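What Is a Flowchart?

A flowchart is a drawing that shows the steps of a job in order. Each step goes in its own shape. Arrows join the shapes and tell you which step comes next. People use flowcharts to plan computer programs, to fix machines and to explain how to do a job to someone who has never done it.

The shapes

Most flowcharts use the same few shapes, so anyone can read them.

An oval marks the start and the end.
A rectangle holds something to do, such as "Fill the kettle."
A diamond holds a question. It has two arrows coming out of it, one marked Yes and one marked No.
A slanted box shows something going in or coming out, such as typing a password or printing a page.

You read a flowchart by starting at the first oval and following the arrows with your finger. When you reach a diamond, answer the question and take the arrow that matches your answer.

A chart for the laundry

Ayana Moges is ten. Her job on Thursday is to put away the clean laundry, and her brother Obsa wants to learn how to do it too. Ayana draws him a flowchart.

Her first oval says Start. Under it is a rectangle that says "Take one thing from the pile." Next is a diamond: "Is it folded?" The Yes arrow goes to a rectangle that says "Put it in the drawer." The No arrow goes to a rectangle that says "Fold it," and from there an arrow goes to the drawer as well.

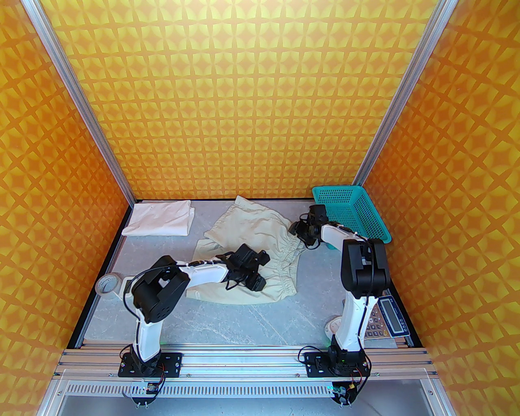

A folded white cloth and a crumpled beige garment. Which arrow would each one follow?

After the drawer there is another diamond: "Is the pile empty?" If the answer is Yes, the arrow goes to the oval marked End. If the answer is No, the arrow goes all the way back up to "Take one thing from the pile."

An arrow that goes back to an earlier step makes a loop. Loops save a lot of drawing. Ayana's chart has only seven shapes, but it works for a pile of 10 things or a pile of 200.

When a chart goes wrong

Obsa tries the chart and finds a problem. One of the socks has a hole in it, and the chart does not say what to do with it. Ayana adds a new diamond before the first one: "Does it have a hole?" The Yes arrow leads to a rectangle that says "Put it in the mending bag." Then she draws an arrow from the mending bag to "Is the pile empty?" so that Obsa does not get stuck there.

Finding and fixing a mistake like this is called debugging. Programmers do it every day.

Drawing on a computer

You can draw a flowchart with pencil and paper. You can also use a drawing program, which lets you drag the shapes around. In many of these programs the arrows stay joined to a shape when you move it, so you do not have to draw them again.

Try it yourself

Choose a job you know well, such as brushing your teeth or feeding a pet. Write down the steps. Find at least one place where you have to ask a question, and draw a diamond for it. Then give your chart to a friend and ask them to follow it exactly. If they get stuck, look for a missing arrow or a missing step.

Words to know

Arrow: a line that shows which step comes next.
Debugging: finding and fixing mistakes.
Decision: a question in a flowchart, drawn as a diamond.
Loop: a set of steps that repeats.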